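Home | Benchtops | Splashbacks | Flooring | Care & Repair | Contact

Pre-handover check, timber kitchen benchtops – with my comments
October 14, 2026

Doing these in a rush between jobs so excuse the notes. Print it, tick it, leave a copy in the drawer under the cooktop. Kitchen used for the comments is the Witivura job, L-shaped run in spotted gum with an island. Oil finish.

1. Power and gas off before you put hands near the cooktop cutout – YES
Isolator was behind the pantry, not labelled. Labelled now.

2. Cutout edges sealed, all four sides and the corners – NO
Front edge fine. Back edge raw timber, no sealer at all. Gets steam from underneath and swells, then you get a ridge. Sent back to do two coats.

3. Heat gap round cooktop matches the maker's sheet – YES
Sheet was in the box. Read the sheet, don't go by the last job.

4. Sink cutout and tap holes sealed – PARTLY
Tap hole done. Sink lip has silicon but a gap at the left hand corner you could slide a card into. Redo.

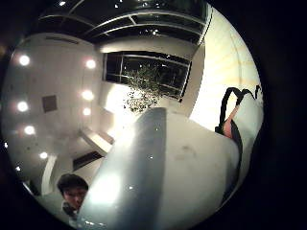 Also run a finger under the lip while you're down there, any grit in the bead means it was laid dirty and it'll lift by November. Clean, dry, start again.

5. Fixings slotted so the timber can move – YES
Slotted brackets all along the back. Front row screwed up tight though, backed them off a quarter turn.

6. Overhang on island supported – NO
Overhang is 41 mm past what the drawing says. Someone will sit on it. Somebody always sits on it. Wants a steel bracket or cut it back, client to choose.

7. Joins flush, no lip – YES
Mitre on the L is good work. Bolts tight, checked from below with a torch.

8. Edges and corners eased – PARTLY
Island corner nearest the hallway is sharp, hip height on an adult and eye height on a kid. Round it over. Rest OK.

9. Sanding dust cleared, rags dealt with – NO
This is the one that bothers me. Oily rags balled up in a bucket in the laundry. Drying oil on cotton heats up on its own and can catch. Lay them out flat outside one layer thick, or soak them in water and lid on, metal tin. Do it before lunch, not at knock-off.

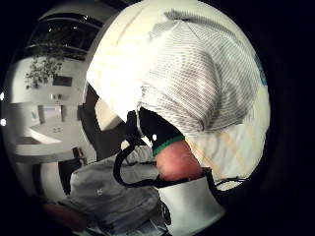
Nathalie Sandhu reckons the tin should be its own line on the sheet, she's seen it ticked off under "dust" twice with the rags still sitting there. Fair point. Will split it into 9a and 9b next time I redo teh form.

10. Oil fully cured before anything goes on top – NO
Still tacky by the sink. No kettles, no chopping boards, no cardboard boxes on it. Distovine oil says wait the full time on the tin and so do I.

11. Splashback power points sit clear of the bench – YES
Covers straight, no cracks.

12. Dishwasher moisture strip under bench – NO
Missing. Cheap bit of foil tape, no excuse. Ordered.
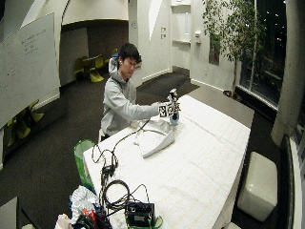

13. Weight of island top recorded for the lifters – YES
119 kg. Four people and suction cups won't hold on oiled timber, use straps.

14. Care sheet handed over – PARTLY
Handed over but it's the one for stone. Swap it.

Result: not passed. Recheck items 2, 4, 6, 8, 9, 10, 12, 14.

Comments (4)

Kawaguchi
Does item 2 apply to laminate as well? Mine has gone puffy behind the hob and the installer says its normal.

Flilletti Joinery
Yes same thing, raw chipboard is worse if anything. Not normal. Get them back.

Bench_mad
We were quoted $1000 to add brackets under an island after it was already oiled in. Would of been nothing at the start. Check your overhangs people!!

Kawaguchi
Thanks, have rung them. They're coming to look at it.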